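Tembridge to start curbside textile pickup

18 July 2018

Households in Tembridge will be able to put out worn clothes, towels and bed linen for collection under a plan approved by the town council this week. The first trucks will run in the Huaranga neighborhood, with the rest of the town added in February.

Residents will get a clear bag in the mail and can leave it beside the regular recycling bin once every three weeks. Bags can weigh up to 18 pounds. Torn and stained items are accepted, but shoes, pillows and rugs are not. 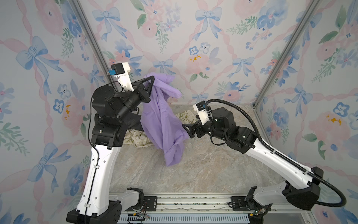

Two robot arms handle a purple cloth.

The contract went to Dellent, a hauling firm that already picks up yard waste in Tembridge. It will take the bags to a sorting hall in Skelovell, 10 miles north of town. Wearable clothing will go to thrift stores in the county, and the rest will be sold as wiping rags or shredded for padding.

"People ask us all the time what to do with an old T-shirt that has holes in it," said Nidia Ríos, the town's waste manager. "Up to now the answer was the trash."

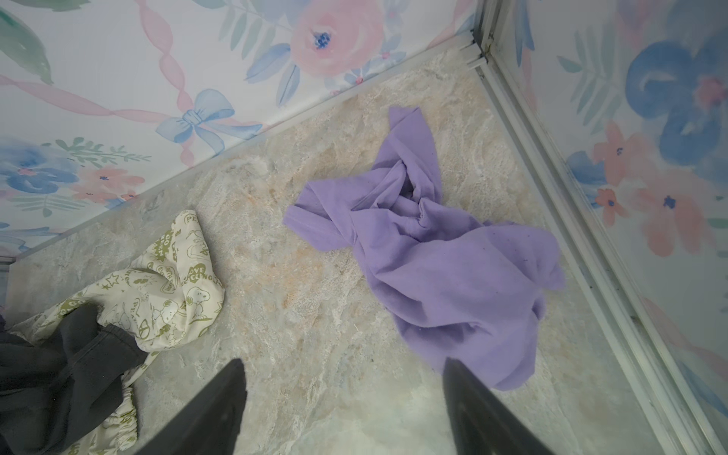 A crumpled piece of purple fabric on a marble-patterned floor.

The service will add $6 a year to each household's waste bill. Council member Socorro Londoño voted against the plan - she said the fee should be waived for residents who already take their clothes to the drop-off boxes behind the library.

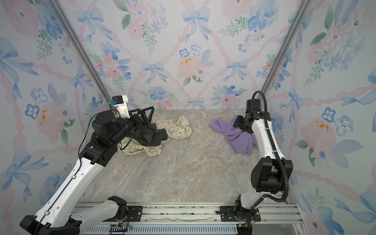
Those boxes will stay in place for now. The council will look at collection figures after the first six months and decide whether to keep them. Residents with questions about pickup dates can call the public works office.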